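Progress report to the Prerdale Fund
Equipment planning for the Virberg handling project
March 2025

Dear Nerea,

Thank you for your patience with us over the winter, and for the very useful questions you sent back after our December note. I have tried to answer all of them as I go along, so please forgive me if this runs a little longer than the last one!

As you know, the grant was given to us in two parts. The first pays for the planning work, which includes the simulation, the visits to suppliers and Ya-wen Au's time. The second pays for the equipment itself, and we agreed that we would not draw on it until you had seen a buying plan you were happy with. We are still comfortably inside the first part, and I am pleased to say that the buying plan is now in decent shape, with one or two gaps that I will come to.

The biggest item is of course the arm. We began with a long list and have brought it down to two, one from Brurent and one from Entili. Both would do the lifting we need. The Brurent arm has the longer reach, 950 mm against something rather shorter, and that matters to us because the basins at Virberg sit high and the arm has to come in from underneath them. The Entili arm is cheaper to buy but needs its own controller cabinet, and once you add the cabinet and the extra cabling the difference between the two more or less disappears. Ya-wen has gone through both quotations line by line and found a delivery charge in one of them that had been counted twice, so that was an afternoon well spent.

Most of her time since December has gone into the simulated workcell, where she has been trying out gripper positions before we commit to anything. I was a bit doubtful about spending so many weeks on this when we first talked about it, and I am happy to say I have come round completely. Approaching from low down is where the room gets tight, and it is far better to find that out on a screen than with a crate already unpacked on the floor.

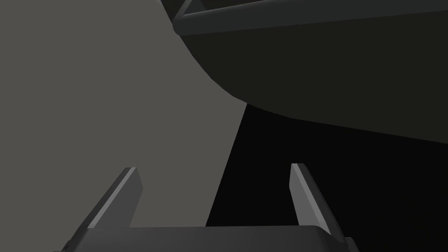

Simulated view from behind the two-fingered gripper, fingers open, with the large curved object overhead to the right.

On the gripper, then. We have settled on a plain two-fingered type with flat tips. I know you asked whether a three-fingered hand would give us more for the money in the long run, and we did look into it quite carefully. It would be a lovely thing to have, but it would take up most of what we have set aside for spares and training, and the tasks in the original proposal can all be attempted with two fingers. We would sooner keep that money back. The plan allows for one gripper on the arm, one on the shelf, and 7 pairs of replacement fingers, as the tips are the part we expect to wear.

The smaller lines have moved about a little. The mounting plinth has gone up, mainly the steel, and we have added £1000 for guarding that was not in the first budget and really ought to have been. To make room for it we have taken out the second workstation, which Ya-wen assures me she can live without. There is also a line of £68 for cable clips and labels, which I mention only because you once told me you like to see where the small money goes.

Two things are still open. We do not yet have a firm price for installation, as Brurent and Entili quote for it in quite different ways and we are waiting for both to do so on the same terms. And we need to decide whether to take the service contract in the first year or wait until the warranty ends. My own leaning is to wait, but I would be very glad of your view, having seen how other projects in the fund have handled it.

Once the installation prices are in, Ya-wen will finish the comparison and we will send you the full plan with both quotations attached. If you are content with it we would then ask for the second part of the grant to be released, and place the order straight afterwards. Do ring me if anything here is unclear, or if you would like Ya-wen to take you through the simulation herself. She would enjoy that very much.

With warm regards from all of us at Virberg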